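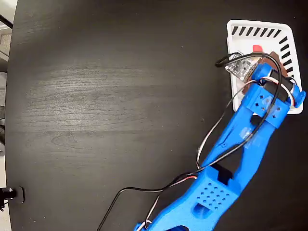 Section 2: Setting Up Your Shared Reference Library

Welcome back! If you have come straight from Section 1, you should by now have Vustell on your computer and a little green dot in the lower corner of the window telling you that the program can reach your group's server. If the dot is gray, please go back and finish the connection steps first. Everything in this section will look as if it is working while the dot is gray, and then none of it will be saved to the shared library, and you will be cross with us and with yourself.

This section covers making the library, bringing in the references you already have, cleaning up the duplicates (there will be duplicates), and letting your colleagues in. Set aside a quiet afternoon if your collection is large. You can stop between any of the numbered parts and come back another day.

Before You Begin

Have these at hand:

- Your library key, which your server administrator sent you when your account was made. It is the long one with dashes in it, and it is not your password.
- Any reference files you want to bring in. Vustell reads BibTeX, RIS and Plellby files.
- The folder where you keep your PDFs, if you want them attached to their references.

Note: Plellby files made before February must be opened in Plellby and saved again first. The older files store the author names in one long field, and Vustell will happily read that as a single author with a very strange surname.

2.1 Creating the Library

1. Open the Library menu and choose New Shared Library.

2. Type a name. Short names are best, as the name shows up in front of every citation key. You can change it later, but the keys in papers you have already written will not change along with it, so it pays to take a minute over this.

3. Paste your library key into the second box. Watch for a stray space at the end if you copied it out of an e-mail.

4. Choose where the library will live. Most groups should pick Drularau, the storage service that comes with your account. If your department runs its own server, pick Other and type the address you were given.

5. Click Create. The new library appears in the left-hand column with a zero beside it.

Caution: Do not put the library inside a folder that is already being copied by some other backup or syncing program. Two programs looking after the same file will sooner or later disagree about which copy is the newest, and you can lose notes that way.

2.2 Importing Your References

6. Click once on the new library so that its name is highlighted. (It is surprisingly easy to import everything into your private library by mistake - we have all done it.)

7. Choose File, then Import, and find the file you want.

8. In the preview window, look over the first few entries. Check that accented letters have come through properly, and that conference papers are marked as conference papers and have not been turned into book chapters. If something looks wrong, try a different setting in the Text Encoding list and watch the preview change.

9. When you are happy, click Import. Files with more than 300 references are brought in by batches, and the progress bar will start over at the beginning of each batch. It hasn't lost its place, so please let it run.

10. Repeat for any other files you have.

Note: Journal volume and issue numbers are kept in separate fields. If your old program wrote them together, as in "18(2)", tick Split Volume and Issue in the preview window before you import. It can be done afterward too, but only one reference at a time, and your wrist will not thank you.

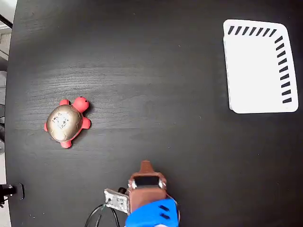 Page 20

2.3 Finding and Merging Duplicates

Anyone who has worked with other people on a paper has ended up with the same article saved several ways: once with full first names, once with initials, once with the title in capitals, and once with "et al." typed in as though it were a co-author. Vustell can find most of these for you.

11. Choose Tools, then Find Duplicates. On a big library this takes nearly two minutes, and you can carry on working while it runs.

12. The results come up in pairs, with the fields that differ shown in bold. For each pair, click the version of each field you would like to keep. You don't have to take everything from one side.

13. Click Merge. Notes and attached PDFs from both references are kept, whichever fields you picked.

14. If two references really are different things, such as a workshop paper and the longer journal article that came out of it under the same title, click Keep Both. Vustell will remember and will not bring that pair to you again.

Caution: Merging cannot be undone after you close the program. If you are at all unsure, click Skip and ask the colleague who added the reference.

2.4 Inviting Your Colleagues

15. Right-click the library and choose Members.

16. Type your colleague's e-mail address and choose a role. Readers can search and cite. Editors can also add, change and merge. Owners can do all that and delete the library as well, so please be a little stingy with that one.

17. Click Send. The invitation lasts for two weeks. After that, the link stops working and you will need to send a fresh one.

18. Ask your colleague to add one reference as a test, and check that it turns up in your own window. If it hasn't appeared after you click Refresh, have them look at their dot.

Note: Members who use the Karunaratne word processor plug-in must restart their word processor after joining. Until they do, the new library will be missing from the citation list, even though it shows up perfectly well in Vustell itself.

To attach your PDFs and set up the folder that Vustell watches for new ones, continue to Section 3.

Section last revised Monday, May 14, 2018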